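What the Grippers Changed at Vometis
Student project report, Workplace Studies
Brayan Agudelo and Maritza Taipe

Where we went and why

We picked Vometis for our project because Maritza's aunt used to pack orders there and still talks about it at every family dinner. It is a small contract packing firm, and in October it began a trial with Griltden, a company that wants to teach a robot arm to sort mixed household goods. Everybody was so kind to us, and we came home with far more notes than we could ever fit in here!

How the work goes now

Before the trial, a packer stood at a line for a whole shift and filled boxes by hand. Now 10 of the packers spend part of the day on what they call "showing." They work a hand-held gripper that records how they pick things up, and those recordings go to Griltden to train the arm. A full set is 285 pick-ups, and four people share it between them.

The goods are ordinary things, and they get piled together on purpose, soft things with shiny ones, so the arm will learn from a proper muddle. On the table we wrote most about, a pink pack with a big rose on it was between the blue pads of the gripper, right up against a bulging red bag, with tissues and a knitted cloth heaped behind (the flowered purple cover underneath is cheerful, we thought).

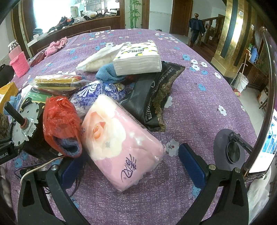
What the packers told us

We had expected people to be worried, and some of them were. One woman, with 29 years of packing behind her, said it felt strange to teach her own hands to a machine, and she wanted to know who would be kept on once it had learned. Her supervisor could only tell her that the line jobs were safe through the trial. Others were happier than we guessed. They liked sitting down for part of the day, and they liked being asked how they do things, like how hard you can squeeze a slippery wrapper.

The sore spot was pay. Showing is paid at the packing rate, and several people feel it is a different skill and should be paid as one. We agree with them, and we said so when we gave our talk in class.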